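Alles an seinem Platz, und der Platz hat einen Rand

Flache Tabletts liegen in Fluren, Bädern und Küchen und halten zusammen, was sonst herumsteht. Wer mit ihnen arbeitet, hat genaue Vorstellungen davon, wie groß sie sein sollen und was nicht hineingehört.

30. September 2014

800 Mal geteilt | 25 Kommentare

Im Laden von Ihor Stelmakh in Zollville stehen die Tabletts hochkant im Regal, nach Kantenlänge sortiert. Große Serviertabletts mit Griffen hat er nur noch wenige. Verkauft werden die kleinen, auf denen nichts serviert wird. Sie kommen auf die Kommode, auf den Waschtisch, neben den Herd, auf den Nachttisch, und dort bleiben sie dann liegen.

Stelmakh führt das Geschäft Brunet seit 9 Jahren. Vorher wurden in den Räumen Vorhänge genäht, an der Rückwand hängt noch die Stange für die Stoffballen. Am Anfang hatte er Geschirr, Körbe und ein wenig Besteck. Die Tabletts kamen als Beigabe einer Lieferung und lagen eine Weile unter der Kasse. Er stellte seine Schlüssel und den Stempel hinein, und Kunden fragten, was das Ding koste. Im folgenden Jahr bestellte er die erste eigene Partie.

Die meisten, sagt er, kommen mit einer bestimmten Ecke im Kopf. Sie beschreiben ein Stück Ablage, auf dem sich Dinge sammeln: Handcreme, Münzen, eine Packung Tabletten, der Fahrradschlüssel, eine Rolle Klebeband. Weggeräumt werden sollen diese Dinge nicht, sie werden ja jeden Tag gebraucht. Sie sollen nur aufhören, sich auszubreiten. Stelmakh fragt dann nach der Tiefe der Ablage und danach, was der höchste Gegenstand ist. Für alles andere hat er wenig Geduld. Farben soll man sich zu Hause überlegen.
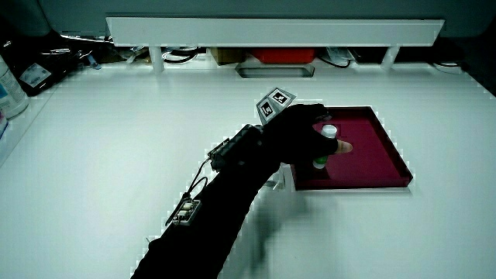
Die Höhe des Randes ist für ihn die erste Entscheidung. Hohe Wände machen aus dem Tablett eine Kiste, und in eine Kiste wird hineingeworfen. Bei niedrigen Wänden sieht man, was steht, und kommt von der Seite daran, ohne das Handgelenk abzuknicken. Ein quadratisches, dunkelrotes Tablett mit niedrigem Rand reicht für ein kleines Gefäß mit weißem Deckel und grünem Körper völlig aus, und es bleibt noch Platz, um das Gefäß mit der Hand zu umfassen. Auf glänzendem Boden spiegelt sich so ein Behälter ein wenig, was manche Käufer mögen und andere stört. Stelmakh gehört zu den zweiten. Er hat zu Hause ausschließlich matte Tabletts und wischt sie einmal in der Woche aus, am liebsten mit einem trockenen Tuch.

Zur Farbe hat er dann doch eine Meinung. Weiße Tabletts auf weißen Möbeln gehen seiner Erfahrung nach am häufigsten zurück. Die Leute stellen sie auf und merken, dass sich nichts verändert hat. Der Rand ist kaum zu sehen, also stellt man die Sachen wieder daneben. Ein dunkler Ton auf heller Fläche zieht die Grenze deutlicher. Umgekehrt geht es auch, auf einer Arbeitsplatte aus dunklem Stein etwa nimmt man besser etwas Helles. Gemusterte Tabletts verkauft er kaum noch. Auf einem Muster verschwinden Tabletten, Ohrringe und Schrauben.

Einer seiner Lieferanten ist Braltach, ein kleiner Betrieb, der früher Einsätze für Schubladen gefertigt hat. Die Serie Zedon wurde aus diesen Einsätzen entwickelt. Man nahm das kleinste Fach, verdoppelte die Fläche und senkte den Rand ab. Bei den ersten Stücken waren die Innenecken scharf, und in scharfen Ecken sammelt sich Staub, den kein Lappen erreicht. Die späteren haben eine leichte Rundung. Von unten sind sie mit kleinen Filzpunkten versehen, die nach einigen Monaten abfallen können. Ein Bogen Ersatzpunkte liegt deshalb bei. Stelmakh hat in der Schublade unter der Kasse einen ganzen Stapel davon und gibt sie auch Leuten mit, die ihr Tablett woanders gekauft haben.

Dinesh Poduval richtet Wohnungen ein, hauptsächlich für Menschen, die sich verkleinern. In seinen Aufträgen geht es oft um Haushalte, die aus vier Zimmern in zwei ziehen. Die Möbel seien dabei das kleinere Problem, meint er. Ein Schrank passt oder passt nicht, das klärt ein Maßband. Länger dauert es bei den kleinen Sachen, die früher auf mehrere Fensterbänke verteilt waren und nun auf einer stehen müssten.

Poduval beginnt im Bad. Er nimmt alles von der Ablage, wischt sie ab und legt ein leeres Tablett hin. Dann bittet er die Bewohner, eine Woche lang nur das hineinzustellen, was sie benutzt haben. Der Rest steht solange in einem Karton im Flur. Nach der Woche sind in dem Tablett meistens Zahnpasta, eine Creme, ein Kamm und irgendein Fläschchen, bei dem sich alle wundern, dass es so wichtig ist. Augentropfen zum Beispiel, oder Nagelöl. Der Karton wird danach gemeinsam durchgesehen. Er wirft nichts weg, das müssen die Leute selbst tun, und manche tun es auch nicht. Dann kommt der Karton eben in den Schrank.

Für die Größe hat er eine Faustregel, auf die er Wert legt: Das Tablett soll höchstens ein Drittel der Ablage einnehmen. In einem schmalen Flur heißt das manchmal, dass nur das kleinste Format infrage kommt, und auf dem liegen dann Schlüssel und sonst nichts. Bei größeren Flächen rät er zu 2 Tabletts mit etwas Abstand. Eines ist für den Morgen, eines für den Abend. Ein Paar aus der Nähe des Bahnhofs hat es nach Personen getrennt, was nach seiner Darstellung einen längeren Streit um eine Sonnencreme beendet hat.

9 Mal gemerkt | Teilen

Schwieriger sind kleine Flaschen. Sie sind leicht, haben eine schmale Standfläche und kippen, sobald man an ihnen vorbeigreift. In einer vollen Reihe nimmt eine die nächste mit. Poduval stellt sie deshalb einzeln und mit Luft dazwischen auf, die höheren nach hinten, und zwar so, dass Daumen und Zeigefinger von beiden Seiten daran kommen. Wer steife Finger hat, braucht noch mehr Abstand. Er probiert das mit den Bewohnern am Tisch aus, bevor das Tablett an seinen Platz kommt. Sie sollen jeden Gegenstand einmal herausnehmen und wieder hineinstellen. Was dabei umfällt, steht falsch oder ist zu viel.
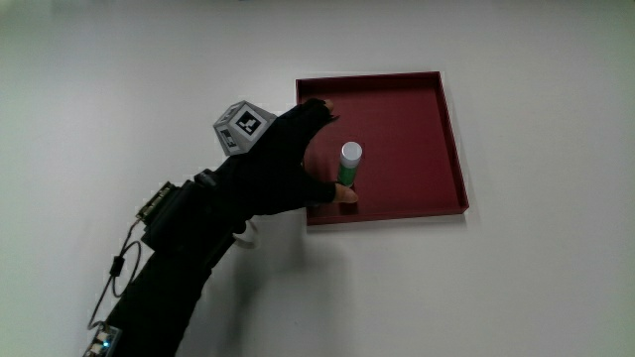 Von Haltern und Einsätzen, die es inzwischen für fast jede Flaschenform gibt, hält er wenig. Sie legen fest, was wohin gehört, und wenn die Creme beim nächsten Einkauf einen anderen Durchmesser hat, passt sie nicht mehr. Eine freie Fläche mit Rand ist da nachsichtiger. Ausnahmen macht er für Stifte und Pinsel, die kommen in einen Becher, und der Becher kommt auf das Tablett.

In der Küche gelten andere Bedingungen. Öl tropft, Salz verstreut sich, und neben dem Herd wird es warm. Stelmakh empfiehlt dort Metall oder glasierte Keramik und rät von allem ab, was eine empfindliche Oberfläche hat. Er selbst hat ein altes Backblech in der halben Größe neben dem Herd, mit Öl, Essig, Salz und einer Pfeffermühle. Es ist verbeult und kommt am Wochenende in die Spülmaschine. Verkaufen kann er so etwas schlecht, aber er erzählt jedem davon, der nach einem Küchentablett fragt.

Beide warnen vor dem Tablett für alles. Es steht meistens auf dem Esstisch und heißt in vielen Familien irgendwann nur noch »das Tablett«. Darauf liegen Post, Ladekabel, ein Taschenrechner, Gummibänder, eine Kerze und die Einladung zu einer Feier, die längst vorbei ist. Poduval lässt in solchen Fällen abräumen und fragt, welche drei Sachen am Tisch gebraucht werden. Serviettenhalter, Salz, Untersetzer, das ist die häufigste Antwort. Für die Post schlägt er eine Schale im Flur vor, in die nur ungeöffnete Umschläge dürfen. Ob das durchgehalten wird, weiß er nicht. Er besucht seine Kunden nach dem Umzug selten ein zweites Mal.

Was das Reinigen angeht, sind die Ansprüche bescheiden. Tablett anheben, an einen anderen Ort stellen, darunter wischen, zurückstellen. Genau das war früher der Grund, warum in vielen Bädern die Ablage nur alle paar Wochen sauber gemacht wurde, denn jedes Stück musste einzeln fort. Stelmakh achtet darauf, dass sich ein beladenes Tablett noch mit beiden Händen gerade tragen lässt. Ist es dafür zu schwer, steht zu viel darauf. Kalkränder gehen mit verdünntem Essig weg, bei Glanzflächen probiert man das besser an einer Ecke. Kratzer bleiben.

Bei Brunet kosten die kleinen Formate aus der Serie Zedon 25 Euro, die größeren etwas mehr. Im Oktober kommt die nächste Lieferung von Braltach, darunter ein schmales Format für Fensterbänke, nach dem Stelmakh lange gefragt hat. Er hat sich schon eines zurückgelegt. Seine Frau zieht darauf Kresse, in kleinen Bechern, und bisher stehen die auf Untertassen, die beim Frühstück fehlen.

25 Kommentare | Kommentar schreiben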